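Ledesari Opens Household Sorting Workshops to the Public in October

Free sessions will teach families to clear, group and repack kitchen and pantry goods on a taped table grid

LOSTAU – Ledesari, the household skills center on Petrauskas Street, announced today that its sorting and packing workshops will be open to all residents of Lostau beginning in October. The sessions were previously offered only to families who were moving into or out of housing managed by the center's partner, Kivus Housing Association.

The workshops teach one method. Participants bring the contents of a single drawer, shelf or cabinet from home, place everything on a large covered table marked into sections with tape, and decide item by item where each thing belongs. Goods that are to be kept are packed by section and taken home in that order. Goods that are to be given away go to the donation shelf in the front hall before the participant leaves.

"Most people who come to us have already tried to put a kitchen in order by opening every cabinet at once," said Nazma Matubbar, director of household programs at Ledesari. "We ask them to bring one drawer. They finish it in an evening, they see how it was done, and many of them do the next one at home without us."

Since the program began, 600 households have taken part through Kivus Housing Association. In a survey of former participants conducted by the center last spring, 178 households replied. The most frequent request was for sessions open to relatives and neighbors who do not live in association housing. The decision to open the workshops follows from that request.

How the Sessions Work

Each session lasts two and a half hours and begins at 6 p.m. Doors open 15 minutes earlier so that participants can unpack their bags and boxes. Groups are kept small, with one table assigned to each household. Children are welcome if they are accompanied by an adult who is also taking part.

The table is the main teaching tool. It is covered with brown paper and divided into sections before the group arrives. Sections have no fixed names. An instructor talks with each household about how it cooks, eats and stores things, and the household then decides what each section will hold. One family may choose to group goods by meal, another by the person who uses them most, and a third by the shelf they will go back to.

Participants are asked to follow a few rules at the table:

Place every item in a section before packing any of them.

Leave at least one section open for things that cannot be decided right away.

Do not stack items during the first half of the session.

Pack from the far side of the table toward the near side.

The open section is cleared last. Instructors allow 20 minutes for it, and participants may take undecided items home in a bag marked with the date.

"The open section is where the real conversation happens," said Birdie Oyelaran, lead instructor for the program. "It usually holds the gifts, the spare parts and the things that belonged to a parent. We do not tell anyone to part with them. We do ask that they be given a place."

Changes to the Workroom

To prepare for larger numbers, Ledesari has refitted its ground floor workroom. The room has new overhead lighting, wider aisles between tables and a coat rack beside the entrance. A sink has been added along the back wall so that jars, lids and containers can be rinsed before they are packed.

The center has also changed the way its tables are marked. Earlier sessions used chalk lines on bare tabletops, which smudged as goods were moved across them. Staff tried string and printed mats before settling on paper and masking tape. The tape is laid by hand before each series of sessions and replaced as it wears. Lines do not need to be exact, and households may ask for sections to be made larger or smaller to suit what they have brought.
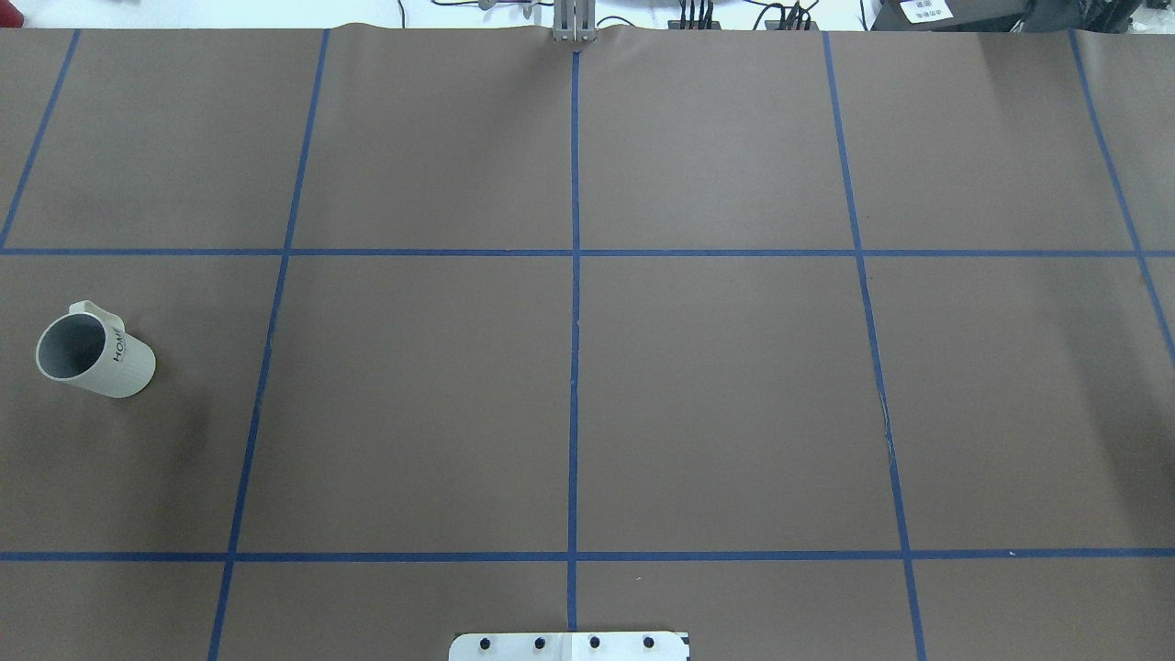
Blue masking tape divides a paper-covered work surface into a grid.

Dark blue tape was chosen because it shows clearly against brown paper, including for participants with reduced vision. Residents who would like to mark out a table at home can pick up a printed instruction sheet at the front desk. The sheet is also available in large print.

Funding and Cost

The public workshops are free of charge. A grant of $3,000 from Kivus Housing Association will pay for paper, tape, boxes and labels during the first season. Instructor hours will be covered by Ledesari's regular program budget. Participants do not need to buy anything in advance, although they are asked to bring their own bags or boxes for carrying goods to and from the center.

Kivus Housing Association will continue to reserve places for its tenants. Families with a confirmed moving date will be given priority at those sessions and may book a second table if they are packing more than one room.

Registration

Registration is required and opens at 9 a.m. on the first working day of October. Residents may register at the front desk or by telephone. Each household may book up to five sessions in a season. Places that are canceled will be offered to the waiting list in the order in which names were received.

When registering, residents should state which drawer, shelf or cabinet they intend to bring. This helps staff assign a table of suitable size. The following items cannot be accepted in the workroom: open bottles of cleaning fluid, fresh or frozen food, medicines, and knives that are not wrapped or sheathed. Dry goods in closed packages are permitted.

The workroom is on the ground floor and can be reached without steps from the Petrauskas Street entrance. Carts are available at the door for heavy boxes. Residents who need help carrying goods, or who would prefer a seated work surface, should mention this when they register.

About Ledesari

Ledesari is a household skills center serving residents of Lostau and the surrounding area. It offers practical instruction in cooking, mending, home storage and moving preparation, and operates a donation shelf for usable kitchen goods. The center works with housing providers, schools and neighborhood groups.

About Kivus Housing Association

Kivus Housing Association manages rental homes in Lostau and supports tenants before, during and after a move. The association has been a partner in the sorting and packing workshops since their first season.

Media Contact

Press inquiries and requests to visit a session should be directed to the office of Nazma Matubbar, Household Programs, Ledesari, Petrauskas Street, Lostau. Visits by members of the press must be arranged in advance and are subject to the agreement of the households taking part.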